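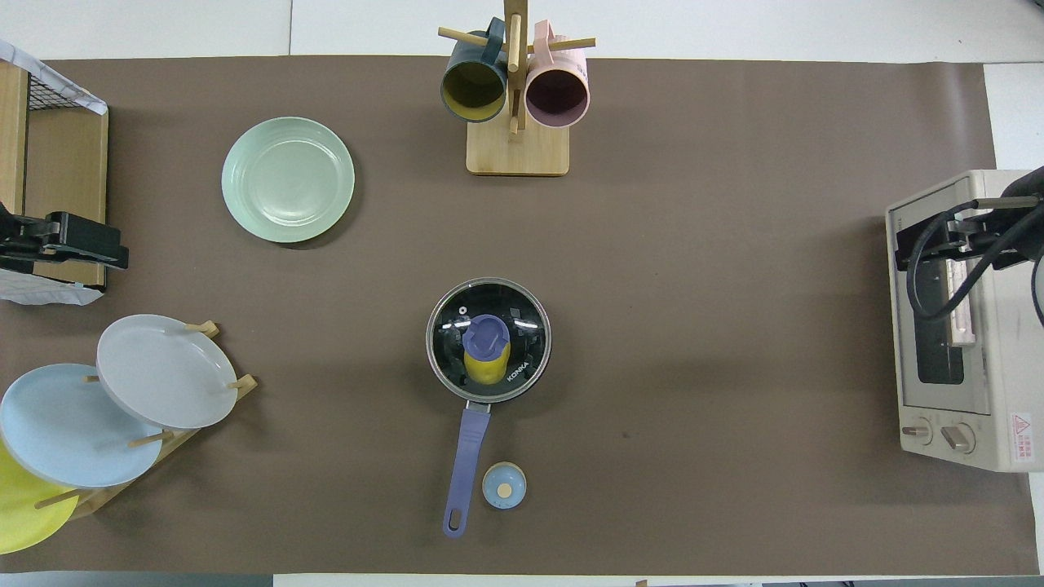

Plinent, a robotics startup in Sandon, began collecting kitchen demonstrations in September for a system meant to learn household chores from examples. The company has 261 recorded so far. Each one is a person guiding a pair of robot arms through a short job at a table, and the recordings are later used to train the software. The current set is built on ordinary kitchen items, among them a small saucepan with a glass lid, mugs hanging on a wooden stand, plates in a rack and a toaster oven.

"We want the kind of stuff people have at home," said Laiba Qureshi, who runs data collection for Plinent. "If it only learns on blocks, it only knows blocks."

Operators work in shifts of 2 hours and change places when the shift ends. Between recordings they move the items to new spots on the table. Qureshi said the early batches were too tidy, with the same plate in the same place every time, and the first trained version had trouble when anything moved.

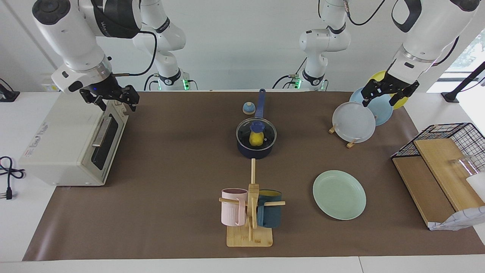 Wajid Khattak, one of the operators, said plates take the most practice. A gripper has to go in between them without knocking the next one over, and he restarts more often on that job than on any other. Failed attempts are saved and labeled separately.

Khattak came to the job from a print shop in Ullby and had never used a robot before. Training took him a week. "The first day I was slow at everything," he said. "You stop thinking about your own hands after a while."

Each recording is checked before it goes into the training set. Wanda Nakamura, who does most of the checking, said she throws out roughly 20 percent, usually for long pauses or a motion the operator had to redo. She also writes the short text label that goes with each recording.

Plinent plans to open a second collection room in Dogar this winter and is hiring operators for it. No robotics background is required. Qureshi said the new room will have different furniture and lighting, and the same chores will be recorded again there.

The company has not said when it will test the trained system outside its own rooms.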